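Subject: Re: [skywatch] Dark sites, and whether Clostar is still one
Date: 18/02/2023

Morning, all. Replying to the list instead of privately because I suspect several of you have the same question and are too polite to ask it. 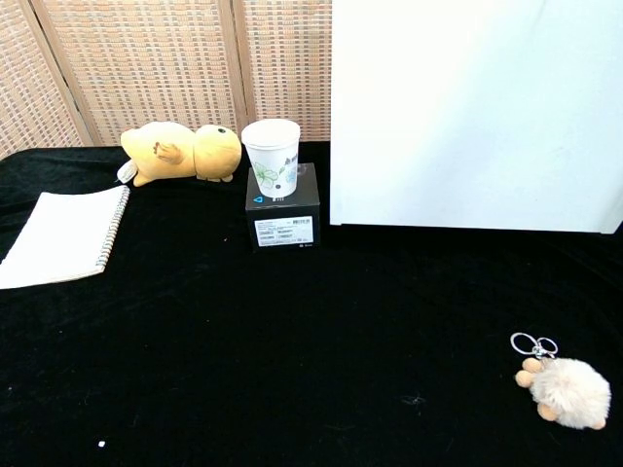

The earlier message first, trimmed a bit:

> I drove out to Clostar last night on the strength of everything
> I've read here over the years. I was promised skies "like spilled
> sugar." What I got was a very nice view of a warehouse. There is
> a row of lights along the ridge road now, and the whole southern
> sky is the color of weak tea up to the height of Sirius. I could
> just barely pick out M41 in binoculars. Is this new, or have you
> people been lying to me? Also, is it worth buying a bigger scope
> to make up for it? I'm looking at the Treltamex 16 inch.

We haven't been lying to you. We've been remembering, and it comes to much the same thing. The spilled sugar remark was mine, I think, and I made it before the warehouse went up. I stopped updating my opinion of Clostar at some point in the last few years and kept recommending it anyway, the way people recommend a restaurant they haven't eaten at since the old cook left.

The lights on the ridge road went in last May. They are meant to be shielded, and I'm sure that on paper they are. Several of them point at a spot somewhere above the Pleiades. I wrote to the county about it and got back a courteous letter explaining that the lights are there for visibility. I can't fault them on that. They are extremely visible.

North and east from Clostar are still decent. If you set up behind the old pump house, the wall blocks the worst of it and you get a good run from Cassiopeia around to Leo. Last month I had the Double Cluster looking the way it should, and M81 and M82 without any squinting. Anything low in the south, forget it. M41 in that tea is a fair result and you should be pleased with yourself.

For the south you want Imamell. It's farther, the last stretch of road is mostly holes, and there is a gate you have to close behind you or the cows come to look at your equipment. (They are curious animals and they breathe on things.) But it's up at 3,000 feet, there's nothing beyond it but scrub, and on a good night you can follow the winter Milky Way right down through Puppis. Bring more socks than seems reasonable.

Now, the 16 inch. I know I'm supposed to say that aperture wins, and it does, on paper, next to the shielded lights. What a larger mirror does under a bright sky is collect a larger amount of bright sky. You'll gain on globulars and planetary nebulae and anything else small with some punch to it. The faint spread-out stuff will still be missing, only at greater expense. And you have to lift the thing. I owned one for two winters, and I used it less each month until it was holding up a shelf in the garage. My 8 inch has been out more times this year than that scope was in its whole life with me.

If you have the money burning a hole, spend $200 on a good low-power eyepiece and a nebula filter and put the rest into gas. I have been through this with the Orion Nebula, the Rosette and a long list of sulky galaxies, and the drive to Imamell beat every piece of glass I ever bought. NGC 2264 through the 8 inch up there made me say something out loud that I won't put on the list.

One small correction to the site notes while I'm at it. They say to take Route 226 to the Xavier turnoff and go left. Left is a quarry. Go right. I have gone left twice, the second time with the notes in my hand.

New moon is nearly on us and the forecast for Imamell is the usual shrug. I'll be going if it's clear, and probably if it's only half clear, with the 8 inch and a thermos. You're welcome to look through both. Red flashlights only, please, and if your car turns on its headlights every time you open a door, work out how to stop it before you leave home.

Clear skies,
the spilled sugar person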